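How to Wash Printed Sheets So the Print Lasts

By Saqib Jafri
Laundry and Bedding
Read 3,027 times

Printed sheets wear differently from plain ones. The fabric may have years left in it when the design has already gone chalky, and most of that wear happens in the washer and dryer, not in bed. The steps below are for cotton and cotton-blend sheets with a design on one side. If your care label says something different, follow the label.

What you need

Liquid detergent, preferably one for colors
A white washcloth
A small bowl
A clothesline, drying rack, or dryer with a low setting

Step 1. Test for loose dye

Do this before the first wash. Wet a corner of the washcloth, lay it over the darkest part of the print near the hem, and press for half a minute. If color comes off on the cloth, wash the sheet alone the first few times. Red and navy are the usual offenders. I had a Skostby set in dark red that bled for four washes and then stopped completely.

Step 2. Treat spots first

Work on the spot from the back of the fabric. Mix a teaspoon of detergent into a cup of cool water, dab it on, and leave it for fifteen minutes. Don't scrub the front with a brush. On many cheaper sheets the ink sits on top of the fibers, and a brush takes it off faster than it takes off the stain.

For blood or sweat, use cold water only. For face cream or body oil, use a drop of dish soap undiluted, then rinse before the sheet goes in the machine.

Skip chlorine bleach, even on a white background. Oxygen bleach is usually fine on white and pale areas, but try it on the hem first.

Step 3. Load the machine

Turn pillowcases and duvet covers inside out and close the buttons or zippers. Flat sheets can't be turned, so fold them once lengthwise with the print on the inside and drop them in loosely. They will come unfolded partway through the cycle. The fold still helps at the start, when the fabric is rubbing against a dry drum.

Keep towels and jeans out of the load. One sheet set is enough for a medium washer. If you have to push the last pillowcase in, take it out again.

Step 4. Choose the cycle

Cold or warm water, gentle or normal cycle, lowest spin you can live with. I use warm every second or third wash and cold the rest of the time. Use a little less detergent than the cap suggests. Leftover detergent dries as a film, and a film on a dark print looks a lot like fading. If a sheet already looks dull, run it through a plain rinse before you give up on it.

Leave out fabric softener. It builds up, and a 200 thread count cotton sheet gets soft without it.

Step 5. Dry it

Line drying is best, in the shade, print side in. Direct sun is good for a plain white sheet and bad for a printed one. From November on I dry indoors on a rack and turn the sheet over once.

In a dryer, use low heat and take the sheet out while the hems are still slightly damp. Pull it straight from opposite corners, with a second person if you have one. 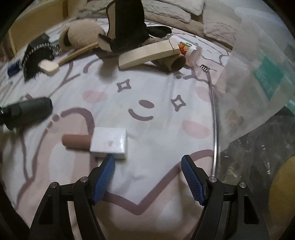 White bedsheet with a large cartoon print in mauve and pink.

Step 6. Iron and store

Most people don't iron sheets, and you don't need to. If you do, iron the back, on medium, with no steam directly on thick areas of ink.

Fold with the print inside and change where the folds fall each time. A sheet that always creases in the same place will crack along that line — large solid shapes show it first. Store it somewhere dark and dry. Plastic bags are all right for a move but not for a whole winter.

How often

Once a week or every other week is normal. Having 2 sets and switching between them makes more difference to the print than any product I have tried.

Comments

Kaj Hjaltested: Does the cold water advice hold for flannel? Mine is printed on both sides and pills badly.

Saqib Jafri: Yes, cold and gentle, and take it out of the dryer early. The pilling is mostly from the dryer.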